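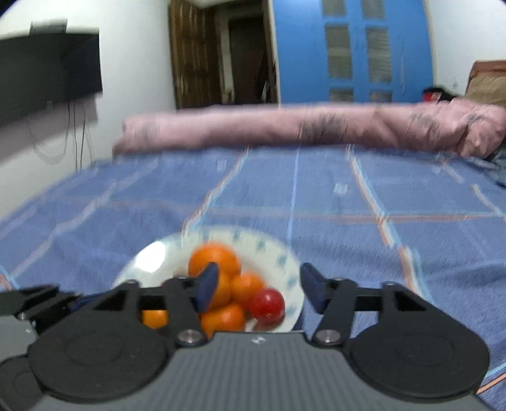 Photo: Nabila Sopacua, list attachment 2

From: Cornel Mihăilă
To: Domby household list
Date: Jun 22, 2018
Subject: Re: [domby] Fruit bowl, bottom layer going soft

Nabila Sopacua wrote:

> I have the same problem as the person who asked about potatoes last
> winter, only with fruit. I'm in 807, east side, one room, kitchen
> counter the width of a cutting board. The fruit lives in a bowl.
> When I need the counter for cooking, the bowl goes on the bed, and
> in the evening it goes back to the counter.
>
> I buy mandarins mostly, and I put tomatoes in with them because
> there is no other place for tomatoes. The top of the bowl is always
> fine. What I find at the bottom is one soft mandarin, sometimes with
> white fuzz where it touched its neighbor. This has happened with
> three bags in a row. The bag says 600 g and I finish it in a week or
> a bit more.
>
> Questions:
>
> 1. Is the tomato doing this?
> 2. Should I wash everything when I get home? I do now.
> 3. Would the fridge be better? Mine is the small model that came
> with the apartment and it freezes things at the back.
> 4. Is there any harm in the bed, apart from the obvious?
>
> I have a Kerard colander I could use in place of the bowl if holes
> would help.
>
> Nabila

Taking these in order.

1. The tomato

Probably a small contributor. Ripe tomatoes give off ethylene. In citrus this mainly affects the peel and the button at the stem end, where the button dries and drops sooner and leaves an opening for mold. It does not make the flesh ripen further, as mandarins do not ripen after picking in the way a banana or a peach does. With one red fruit to five orange ones in an open bowl, as in your picture, I would not expect the gas to build up to anything. In a closed bag or a drawer the answer would be different.

The better argument for separating them is mechanical. A ripe tomato splits under load and the juice runs down to whatever is under it. In your picture the red one is at the side of the pile, next to an orange one. I would keep it that high or higher. If you buy more tomatoes than will sit in one layer on top, they need their own dish. A soup plate will do.

2. Washing

Do not wash on arrival. Wash before eating. Water stays in the dimple at the stem and at the contact points between fruits, and those are the places where you report the fuzz. If the fruit is visibly dirty and you want to wash it anyway, dry each piece with a cloth and leave them spread out for an hour before they go in the bowl. A rack is best for this. A folded dish towel is acceptable, but turn the fruit once.

I suspect this is the main cause in your case. I had the same result with clementines two years ago: washed in the net, drained, tipped into a bowl. The lower ones were gone in five days. The next net went in dry and unwashed and lasted until it was eaten. This is one net against one net, so take it for what it is.

3. Fridge

For mandarins, yes, if you have the space and if you can keep them off the back wall. I have the same fridge. In mine the back third of the top shelf freezes with the dial anywhere above 2. The lower drawer does not freeze, and a dial setting of 2 is enough for milk. Put the mandarins in the drawer in an open paper bag. Leave out what you will eat in the next three or four days.

For tomatoes, no, unless they are fully ripe and you can't get to them. Take them out some hours before use.

If the drawer is full of other things, split the bag. Half in the bowl, half in the fridge door. The door is warmer than the drawer and still much better than the counter in June.

4. The bed

No harm to the fruit that I can think of. A bed in a shaded corner is usually cooler than a counter beside a stove. Points to check:

- Sun. East side means direct light on the bed in the morning in most of the 800s. If that applies to you, move the bowl to the end away from the window until noon.

- Tipping. A bowl on a mattress leans as soon as somebody sits down. Put a tray or a large hardcover book under it. The Matei trays sold in the shop downstairs are flat enough and have a lip.

- Height of the pile. You have the largest fruit at the top. On a hard counter this makes no difference. On a mattress I would put the largest ones at the bottom, where they make a stable base, and the small ones above. It also puts the thicker peel under the load, at least with the mandarins I have been buying, where the large ones are puffy and the small ones tight.

- Sheets. Mandarin juice comes out of cotton with cold water if you get to it the same day. After that it goes brown in the dryer. Tomato is worse. On a check like your blue one a small spot will not be obvious, so look for it before the wash. Do not put it through a hot cycle to find out.

- Blankets. I roll mine to the back of the bed in the daytime, as you have with the pink one. It gives a clear flat area in front. Keep a hand's width between the bowl and the roll. Fibers stick to citrus peel, and wool holds moisture against it.

5. Bowl or colander

The colander will help somewhat, provided that it stands on feet and air can get under it. Set flat on a sheet it works the same as a bowl, with the addition that any juice goes straight into the bed. If you use it, use it on the counter only, or on the tray.

Your bowl is fine. What I would change is the depth of fruit in it. Two layers is the practical limit for mandarins. A third layer puts weight on the lowest fruit and hides it, and hidden fruit is not inspected. In a shallow bowl a 600 g bag makes two layers with little left over. In a narrow one it makes three. You can correct this with a saucer, turned upside down in the bottom of the bowl, which raises the center and spreads the fruit toward the rim. It costs you some volume.

6. Routine

You already move the bowl twice a day, so the inspection can be attached to that. Mine is as follows:

- On arrival: empty the bag completely. Do not store in the bag. Check every fruit at the stem end and at the opposite end. Anything soft, split, or damp is eaten that day or thrown out.

- Wipe the bowl with a dry cloth. If there was mold in the previous lot, wash the bowl with hot water and detergent, and dry it. Spores stay on the surface and three bad bags in a row is consistent with a bowl that was only emptied and refilled. Do the same with the cloth.

- Old fruit on top of new fruit. This means taking everything out when you refill. It takes a minute.

- Every second day: lift out the top layer, look at the bottom one, put the top layer back in a different arrangement. If one has fuzz, discard it and wipe the ones that touched it. Keep those apart and eat them first.

- Do not refill until the bowl is down to a few pieces.

On quantities: if a 600 g bag lasts you more than a week at room temperature, it is a bit too much for one person without the fridge. The market stall by the bus stop sells loose and will weigh out 200 g without complaint. The price per kilo is slightly higher than the bag. Against one or two thrown out per bag it comes to the same.

On the potato question from last winter, for anyone who finds this through the archive: none of the above applies to potatoes. They go in the dark, and they stay away from onions. Kata's post in that thread has the details of the crate under the bed, including the slat spacing. I have built it and it works, though the crate needs felt on the underside or it marks the floor.

Two things I don't know and would like to hear about from others on the list. First, whether the newer fridges on the lower floors also freeze at the back, or whether that was changed. Second, whether anyone has tried the hanging wire baskets from the window rail. The rail in my room will not take a screw and I don't trust the adhesive hooks with fruit.

Nabila, if you change only one thing, stop the washing and leave the rest as it is for one bag. Otherwise we won't know which change did it. Please post the result either way.

Cornel

--
Domby household list
To leave the list, send a blank message with the subject "leave" to the list address.
Please trim quoted text when replying.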